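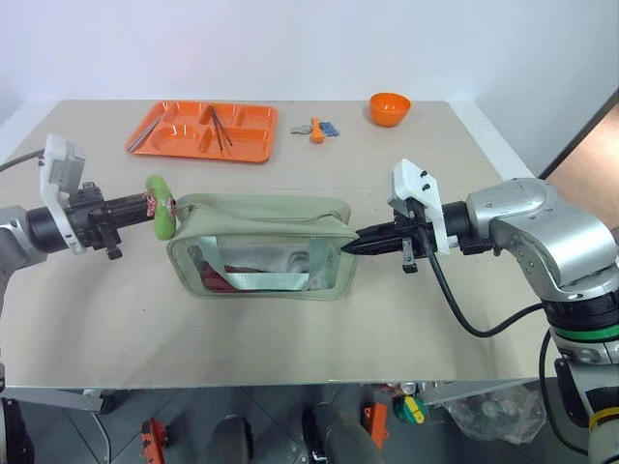 Fig. 1. Both arms on the green pouch, left gripper at the zipper pull.

Gripper Comparison Report, Mendthorpe Robotics Lab
Anika Montoya, with Hortensia Zúñiga

So our question was pretty simple: do narrow fingertips beat wide ones when two arms have to work on something squishy? We picked a zippered pouch with a clear front, mostly so we could see what the stuff inside was doing while we pulled on it (more fun to watch than a cardboard box, too!).

We had two sets of tips to try, the Kurup ones, which are narrow, and the wider Grornel pads. One arm pinches the end of the pouch and the other goes after the zipper pull. Hortensia drove and I logged, then we swapped. Each set got 10 runs, and I let go of the pouch way more often than she did.

The Kurup tips opened the zipper in 8 of their runs and the Grornel pads in 5. The wide pads held the fabric fine, but they kept sliding off the pull and I had to come back at it from a new angle every time. The narrow tips have their own problem: squeeze too hard and the top of the bag bunches up, and then the zipper jams.

We also lost most of an afternoon in November to the Winera controller, which kept dropping the left arm until we reseated a connector. Those runs aren't in the totals.

Next I'd like to try narrow tips on the zipper side and wide pads on the holding side. Hortensia wants to do the whole thing over with a pencil case.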